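Household Storage and Inventory
Handout 4: Work Surfaces, Clear Space and the Cost of Clutter
9/13/21
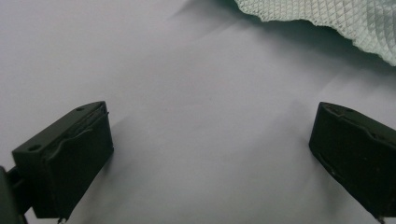 Last time we covered closed storage: cabinets, drawers, closets. This handout moves to open surfaces, meaning counters, desks, tables, shelf tops and the tops of appliances. Open surfaces cause more trouble in a home or small shop than closed storage does, and they get less attention in most of the reading.

Read sections 1 to 3 before class. Section 4 is the worked case we will go through together. Bring your floor plan from the August assignment.

1. Terms

Work surface. Any flat area where a task is done standing or sitting. A kitchen counter is a work surface. The top of a refrigerator is not, because people cannot work on it comfortably.

Holding surface. A flat area where things wait between one place and another. The hall table where mail lands is a holding surface. So is the chair in the bedroom.

Clear space. The part of a work surface that can be used right now without moving anything. Measure it in square inches, as one unbroken rectangle. Two small gaps on either side of a toaster do not add up to one large gap. Students lose points on this every term.

Resident item. Something that lives on the surface by decision. A coffee maker is usually a resident item.

Visitor item. Something that is on the surface but belongs elsewhere, or belongs nowhere yet. Unopened mail, a library book, a screwdriver left from last weekend.

The line between resident and visitor depends on the household. A sewing machine on a dining table is a visitor in one home and a resident in another. Ask the people who live there. Do not decide it for them on your survey sheet.

2. How surfaces fill up

Surfaces fill from the back and the corners first. The front edge stays open longest, since that is where hands go. By the time the front edge is covered, the surface has stopped being a work surface and has become a holding surface, whatever it was built for.

There are three common causes.

The item has no assigned place. A person sets it down because there is nowhere else to set it. Adding more shelves does not fix this by itself. The item needs an address.

The assigned place is too hard to reach. If putting a mixing bowl away means lifting out two other bowls, the bowl will stay on the counter. We call this the two-motion rule. An item used every day should go back in two motions or fewer: open the door, set it down.

The task is not finished. Papers stay on the desk because the bill is not paid yet. This kind of clutter is really a to-do list spread out flat. Moving the papers into a drawer clears the desk and hides the list, and the bill gets paid late. An upright tray with one slot per open task works better.

Most surveys turn up all three in the same room. Write down the cause next to each visitor item, using N for no place, R for reach and U for unfinished.

3. Measuring a surface

Use a tape measure and the survey sheet. Work in this order.

Measure the full surface, length times depth, and write down the total. Leave out sinks and cooktops.

List the resident items and measure the footprint of each. Include the space an item needs to be used. A coffee maker with a lid that swings back needs more room than its base.

List the visitor items, with a cause letter for each.

Find the largest unbroken rectangle and record it as clear space.

Take the measurements at two times of day if you can. A kitchen counter in mid-morning and the same counter at dinner are two different surfaces.

A few notes from past surveys. Small loose things such as cords, clips and rubber bands should be recorded as one group. Do not measure them one by one. Items hanging over the edge count in full. Pale surfaces look clearer than dark ones even when the numbers match, so go by the tape.

4. Worked case: the Sodstead kitchen

Sodstead is a shared house with one kitchen. The main counter was measured before and after a change in storage. No new furniture was bought. The change was in where things were kept.

Before the change, the largest unbroken rectangle was 248 square inches. That is enough for a cutting board and very little else. The residents said they did most of their chopping on the dining table and carried the food back.

The survey listed 12 visitor items. Most were marked R. The lower cabinets held serving dishes that came out on holidays, while the pans used every night were stacked in the cabinet over the refrigerator. The dishes and the pans traded places. Mail was moved to a wall rack by the front door.

After the change, the clear space was 412 square inches. The total counter had not changed, and neither had the resident items. All of the gain came from visitor items that now had a place within reach.

Points for discussion in class:

Which of the two moves, the pans or the mail, is more likely to last? Give a reason from section 2.

The residents kept the toaster, kettle and bread box where they were. Would grouping them at one end have raised the clear space figure? Sketch it on grid paper.

How would you survey this kitchen if the residents did not agree on what counts as a resident item?

5. Reading for next time

From the course packet: the Wesley chapter on entryways, all of it, and the first half of the Sjöberg chapter on shared desks. The Sjöberg chapter uses "landing zone" for what we call a holding surface. The meaning is the same.

The Zollness floor plan at the back of the packet will be used for the next assignment. The scale on it is wrong in the older printing. If your copy shows the hallway wider than the living room, pick up a corrected sheet at the front of the room.

6. Assignment

Survey one work surface in your own home or workplace. Turn in the survey sheet with both sets of measurements if you have them, and one page of writing. The page should cover what the surface is meant to be used for, what it is used for now, and one change you would make. Do not include anything that has to be purchased.

Late sheets are accepted up to the next class meeting for partial credit. Staple the pages.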